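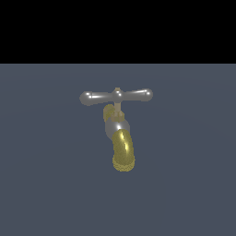
A traffic ticket folded into a wet jeans pocket does not stop being a traffic ticket. Mine spent a night under the kitchen sink, soaking up a slow leak, and the court still wanted its $434. Paper for the law goes in one place, high up and far from plumbing. If your faucet is the old sort with a T-shaped cross handle on top, fix the drip before you file anything near it.

Use a flat folder, one per case. On the front write the hearing date, the court and the ticket number, in pencil, as the date will move. Mine moved to March, then moved again.

Damp ticket? Lay it between two paper towels under a Flusthorpe phone book and leave it overnight. No hair dryer — some tickets are printed on heat-sensitive paper and go black.

Photograph both sides the day you get it. The back is where they hide the deadline, often 30 days or less.

Keep the receipt after you pay. Abelardo Urrego tossed his and paid twice.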